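Gripper money, again

July 31, 2024

Quick one, I've got a train. Budget for the hand-held grippers has to be in tonight and I've rewritten the spreadsheet so many times the colours have stopped meaning anything.

Where we are. 4 grippers wanted. The Kisamura quote came back at 2,199 each, which is over the 2,000 Américo Loureiro told me to plan on. Larkholm are cheaper but won't say when they ship. Clementina wants the Kisamura ones and she's probaly right, she does the actual folding sessions and I just do the sums.

What swung it for me was laundry. Proper bedroom, heavy clothes, thick fabric. A hoodie picked up by the hood is a decent test of the jaws, much better than the tea towels we put in the first plan.

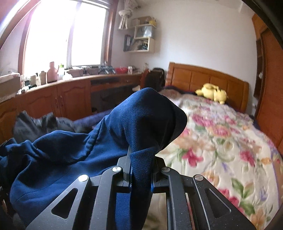 What I forgot to put in

Spare fingers. Obviously. Left them off completly last time and had to go back cap in hand. 50 a pair, going in as its own line now so it can't get lost under "misc".

Postage. Sastry charge it seperately, Larkholm don't, so the two quotes weren't even the same sum. Took me a whole evening to spot that.

Clothes! Someone has to buy the clothes. Hoodies, blankets, a duvet cover or two. Charity shop on Clumness high street will do, but it still wants a line.

Time for cleaning and checking screws. No money in it but it eats a morning, so it's in the plan as a morning.

Still to sort

Whether we buy all of them now or half in July money and half later — Américo prefers later, I'd like it done. Warranty, haven't read it. Cases, no idea, does anyone use the cases?

If you've bought from Larkholm and it turned up, please leave a comment before tonight. Right, train.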